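Leave the Small Tables in the Bookshop

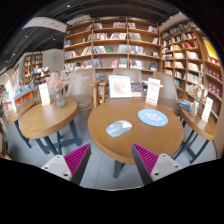 I learned English mostly from books I did not buy. I read them sitting down, in shops where the owner was patient, and I paid with one coffee and sometimes with nothing. So when I hear that the seats in a bookshop are "lost space," I take it a little personally. In my own shop of choice, Comari, the reading corner has round wooden tables on dark metal legs, a pale tiled floor, dried pink flowers in a vase. A computer mouse lies on one table beside a light-blue mat with a cloud-like cartoon design. It looks like a place where a person could stay until the evening.

The discussion began when Vanum, the bigger shop near the station, removed its chairs and put shelves in their place. The manager explained in the local newsletter that the change made room for 2000 more books. I believe the number. I went there to see, and the shelves are full and well lighted. I stayed five minutes, found the title I wanted, and left. In the old Vanum I would have stayed 90 minutes and left with a title I had never heard of.

I know the other side of this argument. A table pays no rent. Some people come with a laptop and work the whole day near the novels without opening one. My neighbor, who is strict about such matters, says that a shop is not a library, and that we have a library in Firutau already. It is true, but it closes at three on Saturdays, and it does not sell me the book when I reach page 40 and cannot stop.

A bookshop sells something which the customer cannot judge from outside. You can try shoes in one minute. With a novel you need a chapter, and a chapter needs a chair. When I stand between shelves with my bag on one shoulder, I read the back cover and the price, and I choose the author I know already. Sitting, I am braver. I read the Sandu stories this way, after putting them back on the shelf many times, and now I own both volumes.

I would accept some rules. Let the shop ask that laptops be closed on weekend afternoons. Let it ask for one drink per visit, written on a card where everybody can read it before sitting. I would even pay a small yearly amount for the right to a chair, if students could have it free.

In September Comari will decide if it renews the lease for the back half of the shop, where the tables are. I hope the owners will ask the people who sit there, and also look at what we carry to the cash desk when we finally stand up.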